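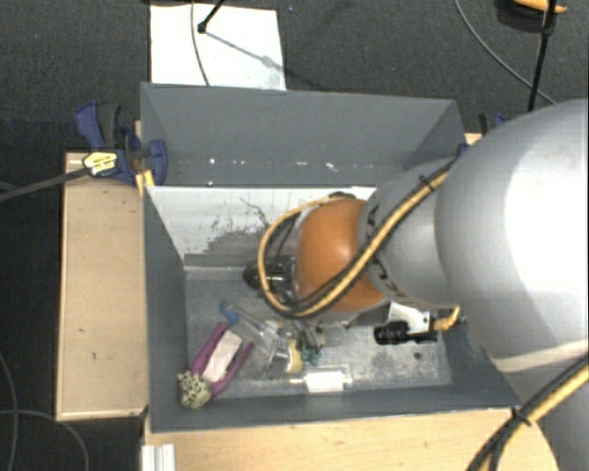

4.2. Lo que cambia en el puesto de preparación

Cuando empezamos las conversaciones en el almacén de Grurell, en noviembre, esperábamos oír hablar sobre todo de velocidad, y la verdad es que las personas del turno de mañana preferían hablarnos de sus muñecas, de la espalda y de lo largo que se hace el rato anterior al descanso. Con el brazo dedicado a recoger piezas sueltas de la caja, a ellas les queda revisar, decidir y resolver lo que el sistema devuelve (figura 4), un trabajo más descansado para el cuerpo y, según nos repitieron con mucha paciencia, bastante más exigente para la cabeza.

De los 3688 intentos de recogida registrados en la línea Avau, 1279 requirieron alguna intervención humana. Las 16 personas entrevistadas coincidían en que los envases transparentes y las piezas pequeñas eran los que más guerra daban, y varias habían aprendido a preverlo con solo mirar la caja, un saber que el manual de formación todavía no recoge y que, a nuestro juicio, merecería figurar en la categoría profesional. En la sección 5 volvemos sobre ello al comparar estos resultados con los del centro de Nukus, donde la rotación entre tareas se pactó antes de la instalación.

Figura 4. Recogida de objetos variados en una caja gris con un brazo robótico.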